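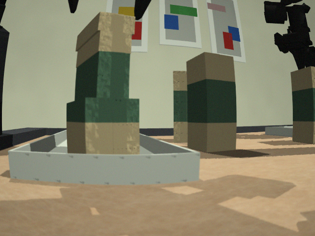 Sim view, Stultivska cell, gripper over the two stacked blocks in the tray.

Ticket 958: Stacking policy passes in sim, can't put away dishes

Opened by: Ivana Garrido
Project: Wunara
Component: pick and place
Priority: normal
Status: open, waiting on rig time

Summary

The policy trained in the Stultivska scene stacks blocks in the tray without trouble. We moved it to the Navarrete bench and gave it the drying rack task (take a mug or bowl out of the rack, set it on the shelf). It fails most of the time. I need to know if this is a setup problem or if the task is out of reach for this policy.

Results

Sim, two-tone blocks, 200 runs: no drops, no timeouts.
Bench, wood blocks: fine after the camera was recalibrated.
Bench, mugs: picks up fairly well, sets down badly. Usual failure is letting go while the mug is still above the shelf.
Bench, bowls: 4 clean placements all afternoon. I stopped the test after the second broken bowl.

Tried so far

Lowered the closing force. Mugs got worse, bowls no change.

Slowed the approach to half speed. Fewer knocks against the rack, same release problem.

Changed the release trigger from height to contact. Mugs improved. Bowls still tip because the fingers hold them by the rim and the bowl swings when the arm stops.

Swapped the fingertip pads for the softer set. Left them on.

Comment, Ivana Garrido, 9:40 am

Went back over the sim setup. The blocks are all boxes and the pillars on the table are boxes too, so the policy has never seen a handle, a rim or anything hollow. It goes for the middle of the top face every time. A bowl has no middle of the top face. I think this explains most of the bowl failures and probably a few of the mug ones.

The table shadows are not the problem. I ran it with shadows off and got the same numbers.

Comment, Ivana Garrido, 2:15 pm

Meltholm asked if we can still say the arm does kitchen work at the March demo. My answer for now is no. It can move square things from a tray to a flat spot, and that is useful on a shop floor: boxed parts, cartons, anything with flat sides. I would show that. Putting dishes away means a different grip for nearly every item, and someone has to stand next to it the whole time. By hand the rack takes me less time than resetting the arm after one failed bowl.

Next steps

1. Add mugs and bowls to the Stultivska scene, plastic ones first, with the real weights.
2. Retrain with side grasps allowed. They are turned off in the current config.
3. Rerun the mug test on the bench with contact release and soft pads.
4. No more ceramic until step 3 passes.

Leaving this open. Log files from the bench runs are in the Wunara folder under the ticket number.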